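15 May 2026

So my wrist hurts, my eyes hurt, and I dreamed about forks last night. That's where we are with the teleop work!

Quick catch-up, because I've been terrible at writing this week. We've moved on from the drawer tasks (thank goodness) and now it's utensils. Mio Nishimura set up the new kitchen in the sim and handed me the controller like she was giving me a birthday present. The goal is 200 good demos of picking up one utensil and moving it where the prompt says. I did 6 before lunch that I'd be willing to show anyone. Six! I threw out a lot more than that.

What gets me is how different it feels from using my own hand. I want to just swoop in and grab the thing, and the arm doesn't swoop. If I push too fast the elbow swings wide and I end up fighting it all the way down to the counter. Mio says I drive like I'm late for a flight. She moves in slow little curves and stops dead before she closes on anything, and her recordings look so calm next to mine. I tried copying her after lunch and it did help, though I kept holding my breath, which can't be good.

The spoons are okay. The fork is my enemy. It's so thin and pale against that gray counter that I lose it whenever I look away, and then I come down next to it and pinch nothing at all. I changed the view 3 times and settled on one that's a bit off to the side. Better, but I still squint.

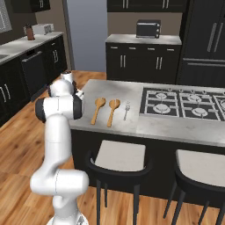 *Utensil task, spoons and fork on the island – my whole day, basically.*

We had a small argument about whether I should keep the takes where I miss and then correct. I said toss them, they're ugly. Mio said keep the ones where the fix is clean, so the policy sees what getting back on track looks like. She's probably right (she usually is, it's annoying), so I went digging through my rejects and rescued 2 of them. I labeled them separately in case we change our minds.

Wilis wants to try the same task with hand guiding on the real arm in October, where you just grab it and walk it through the motion yourself. I am so ready for that. I miss feeling when something touches the table.

Tomorrow: more forks. Also need to buy a wrist brace and answer the email from Sileck about the controller straps.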